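4.2 配列は誰の言葉か

前節では、写真集の序文が「旅」や「道行き」の比喩に頼る傾向を確認した。本節では、その比喩を裏づけるとされてきた写真の並び順について検討する。先行研究の多くは、配列を撮影者の意図の痕跡として扱ってきた。その代表がMahlanguの『頁の歩行』である。Reshma Mahlanguは同書で、写真集をめくる行為を一種の巡礼になぞらえ、見開きの左右の関係から「喪失」「躊躇」「帰還」の三段階を読み出している。叙述は魅力的で引用も多い。ただし、その読みがどのような条件で崩れるのかは、一度も問われていない。

資料に即して考えたい。Dundthorpe文庫に残るコンタクトプリントは3,627点で、刊本に採られた図版はそのごく一部にすぎない。Mahlanguが分析したのは刊本のみであり、選択から漏れた写真への言及は脚注にもない。漏れた写真を見ずに「選ばれた順序の必然」を語ることができるのか、という疑問は当然生じるはずだが、書評類を見るかぎり、この点を突いたものは見当たらなかった。
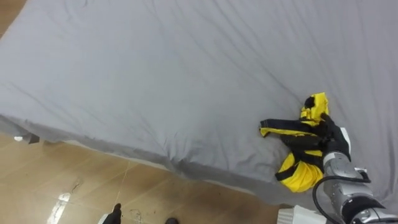
さらに厄介なのは、刊本そのものが一つではないことである。初版と、版元がStoritzに移ってからの改訂版とでは、後半の配列が入れ替わっている。Mahlanguが「帰還」の起点とした見開きは、改訂版では章の途中に沈み、向かいの頁は白紙になっている。同書はこの白紙についても「沈黙の深まり」という解釈を与えているが、初版で同じ位置にあった図版については、別の箇所で「沈黙が破られる瞬間」と書いている。図版があってもなくても沈黙が論じられるのであれば、読まれているのは配列よりも序文のほうだと考えるのが自然であろう。

改訂の経緯を示す資料は乏しい。筆者が確認できたのは、編集担当者と撮影者のあいだで交わされた書簡2通と、束見本に残る鉛筆の書き込みである。書簡のうち一通は用紙の値上がりを伝えるもので、折丁を減らすために図版を間引きたいという相談が続く。撮影者の返信は短く、どれを外すかは任せるとある。これを芸術上の信頼の表明と読む論者もいるが、文面だけからそこまで言うのは無理がある。忙しかったのかもしれないし、関心がなかったのかもしれない。書簡はそのいずれも支持せず、いずれも否定しない。

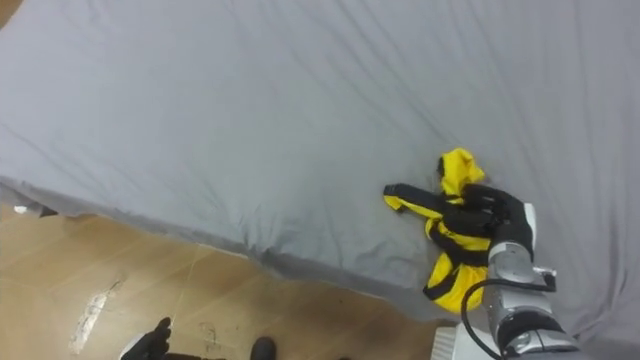
これに対し、Ximena Faríasの立場はより慎重である。Faríasは配列を「編集上の事故の堆積」と呼び、撮影者、編集者、印刷所のそれぞれの都合が区別できないかたちで残ったものとみなす。印刷所Gristellの作業票を用いて、色味の近い図版が同じ折にまとめられていたことを示した部分は、本論文にとっても有益であった。もっとも、Faríasの議論にも難点はある。作業票が残っているのは改訂版の前半のみであり、後半については「同様であったと思われる」と述べるにとどまる。にもかかわらず、結論では全巻にわたって意図を否定している。証拠のない場所に意図を見るのが行き過ぎなら、証拠のない場所に事故を見るのも同程度に行き過ぎである。

両者に共通するのは、一枚の写真の内部にすでに物語があり、配列はそれを強めるか弱めるかするだけだという前提である。Mahlanguはこれを公言し、Faríasは暗黙のうちに受け入れている。筆者はこの前提自体を疑わしいと考える。
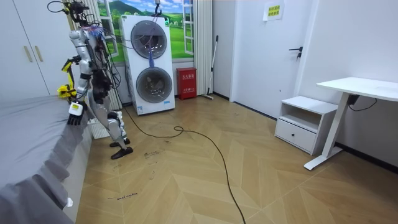
物語性の根拠としてもっとも頻繁に挙げられるのは、人物の姿勢である。うつむく、振り返る、身を乗り出すといった身ぶりは、しばしばそのまま心情の記号として扱われる。Mahlanguも、窓辺の女性がわずかに前かがみになっていることから「呼びかけを待つ身体」を導いている。しかし、前傾という形そのものに心情は含まれない。図3のヒューマノイドロボットも、灰色のシーツを掛けたベッドの脇で、胴をいくらか前に傾けている。同じ語彙を当てはめれば、これも「気づかい」や「見守り」として記述できてしまうし、頭部と肩から上方へ伸びる黒いケーブルの束に「天上との結びつき」を見ることさえ難しくない。当てはめがこれほど容易であるなら、その語彙は写真について何かを判別する力をほとんど持っていないことになる。窓辺の女性が何かを待っていた可能性を否定するつもりはないが、写真からそれを知ったと主張するには別の材料が要る。

同様のことは室内写真にも言える。Kruger画廊の展覧会図録は、人のいない部屋の写真に「不在の気配」という表題を付し、家具の配置や布の皺を去った者の痕跡と説明した。図録の解説によれば、寝具の皺は「眠りの筆跡」であるという。皺が眠りによって生じたのか、敷くときに寄ったのか、撮影のために整えられたのかを、解説は区別していない。区別する必要を感じていないようにも見える。この種の文章はほぼ7年にわたって同画廊の図録に現れ、のちの論文でも作品の性質を示す記述として引かれている。解説者の修辞が、引用を重ねるうちに写真の属性へと移し替えられた例と言ってよい。
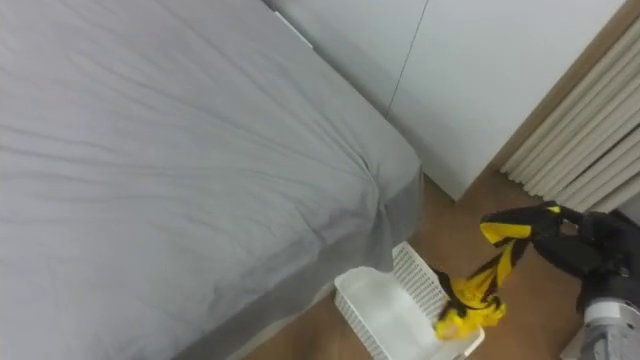 図4 灰色のシーツを掛けたベッドと白いワードローブ

こうした移し替えを避けるため、本論文では、図版についての記述を2種に分けて扱う。一つは画面から確認できる形、明暗、位置関係の記述であり、もう一つは、序文、書簡、作業票など画面の外の資料に依拠する記述である。この区分が完全に守れるとは考えていない。「皺」という語を選んだ時点で、すでに何らかの解釈が混じっているという反論はありうるし、Faríasも別の論考で近いことを述べている。それでも、どの主張がどの資料に支えられているのかを読者がたどれるようにしておく意味はあるだろう。

次節では、この区分に従って改訂版後半の見開きを再検討する。なお、束見本の書き込みについては筆跡の比較が済んでおらず、撮影者の手になるものかどうかの判断は保留する。先行研究はこれを撮影者自筆と断定しているが、根拠として挙げられているのは所蔵機関の目録の一行のみであり、その目録を誰が何に基づいて作成したのかは記されていない。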